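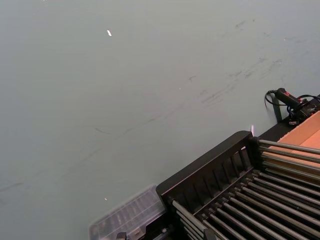

Bench check before a tidy-up session: the Friday list, with my comments

I've been keeping this list going since October, mostly for myself, and Yensuk asked for a copy with my notes left in, so you're getting the lot (grumbles included). It covers the bench we use for the "put the bits away" job. I still get asked every week whether a machine can do a chore like that yet. My answer is sort of, on a good day, if somebody has been round with a checklist first!

1. Surface clear of crumbs and scraps
Comment: Needs a wipe. Tiny white specks again, and they do bother me more than they should. The dark scuffs don't come off with a damp cloth, I've had several goes, so I'm marking them as permanent and moving on.

2. Dish rack sound, no bent bars
Comment: OK. It's the black one with the slatted sides. I like it for this job and dislike it for every other reason. Things sit in it at odd angles, bars get in the way of fingers, and a person copes without thinking. A machine has to cope on purpose. Run a hand along the bars all the same and feel for sharp ends.

3. Cardboard box open, flaps out of the way
Comment: OK for now. Cardboard goes soft at the corners if it's leaned on a lot, so swap it when it starts to sag. Histach sent us 8 spares and I've hidden them on top of the cupboard.

4. Clear plastic container, lid on
Comment: Lid on, please, every time. See-through plastic is hard work for cameras, which is half the point of having it out.

5. Cables and plugs
Comment: This is the one I'd like sorted. There's too much loose cable near the box for my taste. Tuck it back, check the plug is fully in, and don't start with a loop lying where an arm might go. Fail this line and the session waits.

6. Tape rolls, one black, one white
Comment: Both whole, no loose tails. A tail sticks to everything.

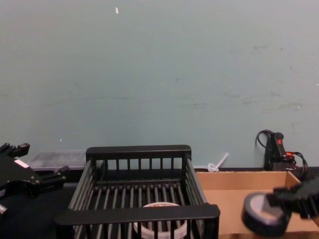

7. Grippers
Comment: Look over both sets of fingers for wear and sticky residue. Tape is a funny one, you'd think a fat round thing would be easy, but the moment it tips over in the hand you're putting it down sideways. Last month's log has 44 tape pick-ups and 17 of them needed a second go. I'd be cross with a teenager over that, but I'm quite pleased with it here.

8. Stop button within reach of whoever is watching
Comment: Try it before you start. Press it, see everything stop, reset, carry on. Whoever is watching keeps their tea off the bench.

9. Hands out
Comment: If something drops, stop first and then pick it up. I know it's quicker to just reach in. I've done it myself and got a proper telling-off from Nalemano, quite right too.

Overall: pass once lines 1 and 5 are done. Would I let it loose on my own washing-up? Not the glasses. Next check is before the Flovari visit, and could whoever borrowed the good torch please put it back in the drawer.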